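Chapter 8
Restricted and Unrestricted Gifts

Last updated: July 14, 2023

A charity receives money under different terms, and those terms decide how the money may be spent. An unrestricted gift can be applied to any lawful purpose of the organization, including rent, payroll and insurance. A restricted gift carries a condition set by the donor, usually a named program, a place or a period of time. This chapter covers the recording, release and reporting of both types.

The working case is the Mersha Fund, a small charity in Zinville that pays for day programs for adults with learning disabilities. In June the fund received 133 gifts. Of these, 58 named a specific program and were entered as restricted. The remainder were entered as unrestricted on the date of receipt.

8.1 When a restriction exists

A restriction must come from the donor. A decision by the board to set money aside creates a designation, and the board may reverse it at a later meeting. Erdős (Dezső Erdős, whose classification is used throughout this book) separates restrictions into 2 groups: those that end when a date passes and those that end when a purpose is met. Some gifts fall under both. 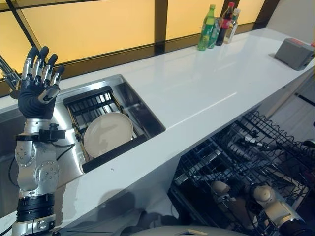 The wording of the appeal also matters. If a letter asks for money for the Kida music workshops, gifts sent in reply are restricted to those workshops even when the donor writes nothing on the check. An appeal that mentions the workshops only as one use among several does not have this effect. Section 8.2 applies the test to the Duvow appeal letter.

Filed under: Nonprofit Accounting, Fundraising
2 comments | 58 shares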